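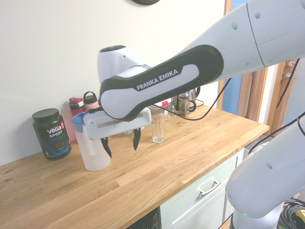
About Us

The Valemport Workshop is a shared facility for members who design and build robots and automated equipment for household use. It was established by Bernadette Haddad and Wim Willems, who had each been working on such projects at home and wished to share tools, bench space and the cost of parts. The workshop has 262 members and occupies two rooms on the ground floor of the Gallardo building.

Our Work

Members work on their own projects or join one of the two group builds. The kitchen build, led by Marloes De Graaf, concerns the handling of everyday items such as pitchers, glasses and bottles at an ordinary counter. The second build, known as Rukico, is a sorting table for screws and small hardware. Notes and parts lists from both are available to all members.

Staff

Ruben Timmermans manages the workshop and is responsible for safety training. Arnout Vandenberghe maintains the electronics bench and approves all wiring before equipment is powered on.

Membership

Applications are accepted throughout the year, except in August, when the workshop is closed. New members must complete the safety course before using any powered equipment. Members under 18 must be accompanied by a parent or guardian.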